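Fri 28 January
By Glykeria Rallis

I have wanted a proper metal bin for sorting and tipping blocks for years, and the Bastavard hopper is the first one I've used that I'd buy again with my own money. I paid for this one myself, by the way -- 200 dollars, which made me swallow hard, and I've stopped thinking about it since.

What you get is one big gray sheet-metal bin with a wide rectangular opening and four walls that slope in to a flat floor. There's no lid, no wheels, no liner. It came with a single folded page of instructions that I read once and lost. Setup was me and Sawsan Abou Jaoude lifting it out of the carton and putting it where we wanted it.

The slope is the whole reason to buy it! In a straight-sided tub, blocks end up standing in the corners and wedged against the sides, and you go in after them with your fingertips. With the Bastavard the walls lean away from you, so you can get at a piece near the edge without scraping your knuckles, and most of what I toss in ends up down on the floor where I can see it. I tried the same thing with my old Vavow tub the next morning and gave up before lunch.
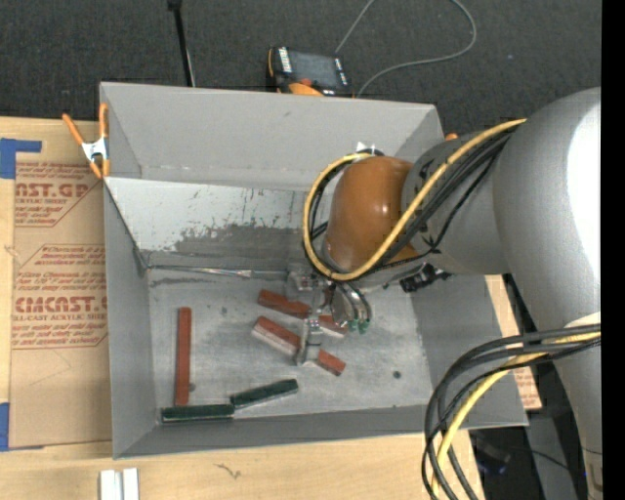
Red and dark green blocks on the floor of the bin, with plenty of scuffs on the far wall.

Now, the finish. If you like your gear to stay pretty, think twice, as it picks up marks quickly. My far wall is streaked with dark scuffs and paint marks and the floor is all smudges. I don't mind one bit, and the gray hides a lot, but a friend who came by asked if I'd bought it used. A damp rag takes off the dust and leaves the rest.

Color is a nice surprise. I have mostly reddish-brown blocks and some dark green ones, and both are easy to pick out against that flat gray. My last bin was dark blue inside and the green pieces just disappeared in it (I once shook the thing over a bedsheet looking for one).

It is loud, though. Drop a handful of blocks in from shoulder height and the whole house knows. I put a folded Drernent mat underneath, which helped a little with the boom and did nothing for the clatter. Sawsan wears earplugs. I've gotten used to it, and I just lower things in by the handful if it's early.

The other thing to know is that the floor is flat, so blocks don't line themselves up for you. They land crossed over each other in a loose pile and you still have to pull them apart. A Deligiannis tray with dividers will keep your pieces in neat rows, if that's what you're after, but you have to load it one at a time and I never had the patience.

I've been using the Bastavard since June and the rim is still straight, even after I leaned on it more than I should have. I'd give it 4 stars out of five, with the missing star for the noise. If they ever make a smaller one I'm getting that too -- there's a spot by the back door that would fit it perfectly.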